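Home Robotics Workshop
Handout 2: Cables, Grip Pads and the First Slow Moves

Welcome back! By now your arm should be bolted to something that doesn't wobble, and you should be able to power it up and read every joint from the laptop. If you can't, do that first and come back to this handout afterward. I'll wait.

This session is the part of the build I like best, when a pile of parts begins to move like one machine. We stay slow the whole time. Set the speed limit in the Pendora control panel to its lowest step and leave it there, even when things are going well (especially then, I know how tempting it gets).

Start with the cables. Lay everything out on the floor before you tie anything down, and move each joint by hand, power off, through its full travel. Watch where the slack goes. A cable that looks generous with the arm folded can pull tight when the elbow opens, and a long loop can find its way into a joint. Leave the power adapter loose until the routing is settled.
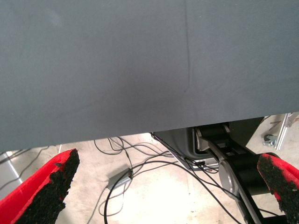

Photo: Massawe Shared Workshop, course archive

Loose black cables over a concrete floor, with a small gray box lying among them, are a perfectly good starting point. Look at the fingers too. Those black pads are rough and grainy, and the edges are ragged where they meet the red. Check yours for the same thing. If a corner lifts when you push it with a thumbnail, peel the pad off, clean the finger and glue on a new one. Hetier sheet cuts nicely with kitchen scissors.

Now the first moves, power on:

1. Home the arm and write down the joint readings.
2. Open and close the gripper 44 times with nothing in it. Yes, the full 44! Listen for clicks.
3. Home it again and compare the readings. More than 2 degrees off on any joint means a loose set screw.
4. Close on a folded sock, lift it a hand's width, hold, and set it down.

If you use the Vadex motor driver, the current limit is entered in milliamps. Start at 2000 and go up in small steps.

For next time: tie down your cables, repeat steps 1 to 3, and bring your two sets of joint readings. Bring the sock as well.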